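**Export to shared drive stalls at 97%** (status: open again, sorry)

Hi Mirsad, me again! So I tried what you suggested this morning, signing out of Stolley completely and back in, and the export still gets to 97% and just sits there. I left it going through lunch to be fair to it. Same thing when I got back.

What I've done so far:

- cleared the cache (twice, the second time was pure spite)
- exported to my desktop instead of the Drulska drive, and that works fine
- renamed the folder so it has no accent in it. I really thought this was it, because the folder was called Nedeljković and Tae-yang had trouble with that in June. No change.
- split the job into 2 halves. The first half goes through, the second one hangs.

So now I'm thinking it's one bad page in the second half? The whole thing is 600 pages, mostly scanned invoices, plus whatever people have pasted into the notes section over the years. 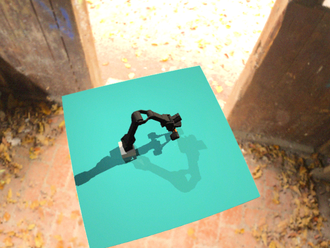

Eleri says her exports timed out after 15 minutes with an error message, but mine never gives me one, the bar just stays put. Is there a log somewhere I can send you? I looked under Help and only found the release notes.

**Update, 4:40 pm:** took out the last chunk of notes and it got all the way to the end!! Going to add them back a few pages at a time tomorrow. Please don't close this one yet.

Damir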